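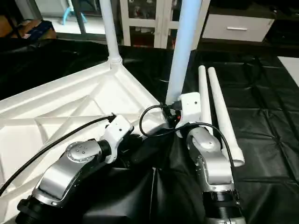
Slide 1. Underside of an upturned white plastic table: raised ribs, thick rim, leg socket.

Ribs, Walls and Cooling Time: What a Drawing Should Say Before the Tool Is Cut

Speaker notes, Nurkinberg session, September. Slot is 40 minutes with questions. Numbers in the notes match the slides as submitted; the handout has an older slide order.

Slide 2. Scope

Say what is covered: thermoplastic parts, injection molded, nominal wall constant over most of the area. Polypropylene for most of the cases, one ABS case near the end. Foamed parts and gas assist are out. So is fiber-filled material, where shrinkage depends on direction and most of the rules on slide 6 need a second look.

The audience is mixed. Toolmakers will know slides 4 to 7 and may want to argue with 6. Product people will probably not have seen a cooling estimate. Go slowly on 4 and faster on 5.

Slide 3. The data

The review set comes from tool files at Pramel. 101 tools, all of them reopened at least once after first trial. For each tool we recorded the nominal wall, the thickest section, rib thickness at the root, draft on the ribs, gate position, and the reason written on the change order. Reasons were copied as written and sorted afterward.

Mention the weakness now and get it out of the way. A tool that ran well at first trial does not appear in the set, so nothing on the later slides is a failure rate. Someone asked for one at the Pustow session and I answered badly.

The largest group of reasons is sink or shrink marks opposite a rib or boss. Second is warp. Third is ejection, meaning drag marks, white stress marks at the pins, or parts staying on the wrong side. Short shots are fewer than people expect.

Slide 4. Thickness and time

Two relations on the slide. Bending stiffness of a flat plate goes with the cube of thickness. Cooling time goes with the square of thickness. Let people read them.

Work the example aloud. Take a flat panel with a 2 mm wall and double the wall. The panel is eight times as stiff, uses twice the material, and needs four times as long to cool. Cooling is usually the largest part of the cycle, so the press makes far fewer parts per shift. A designer who asks for "a bit more wall" is asking for press time, and the drawing does not show it.

Then the other route. Keep the wall and put material away from the neutral axis, in ribs. Stiffness rises quickly with rib height. The rib is thinner than the wall and cools sooner, so the cycle is set by the wall and by the junctions. The junctions are the subject of the next three slides.

If somebody raises conformal cooling: yes, it helps, it changes the constant and leaves the square in place. Move on.

Slide 5. What happens at a junction

Draw the inscribed circle on the flip chart. Wall alone, then wall plus rib, then wall plus rib plus a generous root radius. The circle grows each time. The largest circle shows where the part will be hottest at the end of packing, and the material there will go on shrinking after the gate has frozen.

Two outcomes. If the skin is soft, it gets pulled in and there is a sink on the show side. If the skin is stiff enough to hold, the shrinkage is taken up inside and there is a void. Voids are found late, usually when a part is cut for some other reason. Pass the sectioned boss around here. Get it back before slide 8.

Point out that pack pressure reaches the junction only while the path from the gate is open. A thick boss at the end of a thin wall cannot be packed by any setting on the machine. Several of the change orders in the set were preceded by long process trials that had no chance of working.

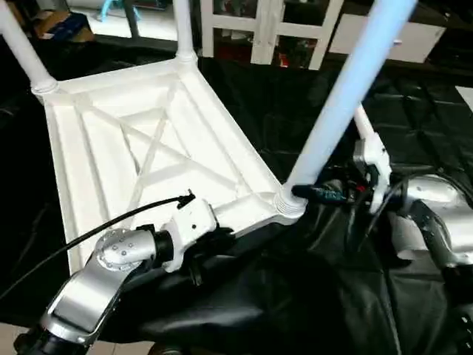 Slide 6. Rib proportions

Read the table by column.

Rib thickness at the root: 40 percent of the wall if the other side is a glossy show surface. More is acceptable where the other side is textured or faces the floor. The underside of a seat or a tray will accept things that the lid of a cosmetics box will not. Put the limit on the drawing with the surface it protects, otherwise it gets copied to the next part with no reason attached.

Height: the taller the rib, the more draft costs. Draft is taken off the tip, so a tall rib with normal draft either has a very thin tip or a root that breaks the first limit. Two shorter ribs side by side often do the same work. Keep them far enough apart that the steel between them can be cooled. Thin standing steel runs hot, and a hot blade of steel between two ribs undoes whatever was gained.

Root radius: small, but present. A sharp corner concentrates stress and tends to fail on impact, especially in ABS. A large radius makes the circle on the flip chart bigger. State a value. "Break all sharp edges" does not count as a value.

Pattern: parallel ribs stiffen in one direction only. Diagonals help with twist, which matters on anything square and supported at its corners. Where diagonals cross, the mass at the crossing is larger than at a plain junction. Core it out with a small ring or offset the crossings so that three ribs never meet at a point.

Expected objection from the toolmakers: the ring costs an extra insert and the sink is on a hidden face anyway. They are right for a hidden face. Agree and continue.

Slide 7. Bosses and sockets

Same rules, tighter space. A boss is a rib bent into a circle with a load in the middle of it. Keep it off the side wall and tie it back with a short web. A boss merged into a corner gives the largest inscribed circle on the whole part.

For press-fit sockets, give the fit at a stated temperature and a stated number of hours after molding. Polypropylene keeps shrinking after it leaves the tool. Parts measured warm at the press and parts measured the next day will not agree, and in the Yadav file the two sets of readings were plotted on one chart with no label. It took a while to see why there were two humps.

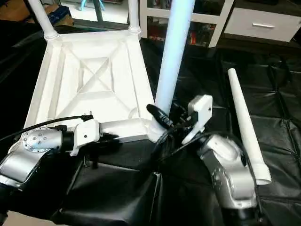 Creep belongs on this slide too. A socket under constant hoop stress relaxes, and the retention force measured on the first day is not the force the customer gets a year later. If the joint has to hold, add a mechanical feature, such as a snap or a bead, and let the interference take out the rattle only. If the joint has to come apart again, say how many times on the drawing. The test house will otherwise choose its own number.

Taper helps assembly and makes measurement harder. Define a gauge plane and measure diameter there. Depth of insertion then becomes the thing that varies, and it is easy to check with a plug gauge.

Slide 8. Warp

Collect the boss.

Keep this short. Warp is unequal shrinkage, and it has three common sources: one side of the tool hotter than the other, thickness differences across the part, and orientation from flow. Ribs contribute through the second. A rib that is thinner than the wall freezes first and shrinks less, the wall shrinks afterward, and the panel bows. Which way it bows depends on which is thicker, so the photo of a bowed panel on this slide should not be taken as a general rule.

Show the Yadav tray. 776 parts measured flat on a surface plate over one production run, with cavity and core temperatures logged. The bow follows the temperature difference closely. It follows pack pressure hardly at all. The change order in the file asked for more ribs. The repair that worked was a descaled water circuit on the core side.

Skip the orientation graph if the clock is past the half hour.

Slide 9. What to put on the drawing

Leave this slide up during questions.

Nominal wall and the permitted thickest section.
Show surfaces, marked by area, with the sink limit for each.
Maximum rib root thickness, tied to the area behind it.
Draft per feature, with the direction it is taken in.
Root radius as a number with a tolerance.
Material grade, and whether regrind is allowed.
Measuring temperature and hours after molding.
Gate area that must be kept clear, if there is one.

The last line is there for the Pustow people, whose label panel has ended up on top of a gate vestige on more than one product.

Questions likely to come up

Can simulation replace the rules? It can replace the table on slide 6 for a given part, provided the material card matches the grade being molded. Many cards are for a similar grade. Ask to see the shrinkage data behind it.

Does a recycled grade change the rib limits? Usually the spread gets wider from batch to batch and the limits should be set for the worst batch. I have no data in this set to support a figure. Say so.

Who pays for the second trial? Outside the scope. Refer to the contract session in the afternoon.

For the room: flip chart on the left, two dark markers, spare adapter for the projector. The sectioned parts go back to Pramel in the same box.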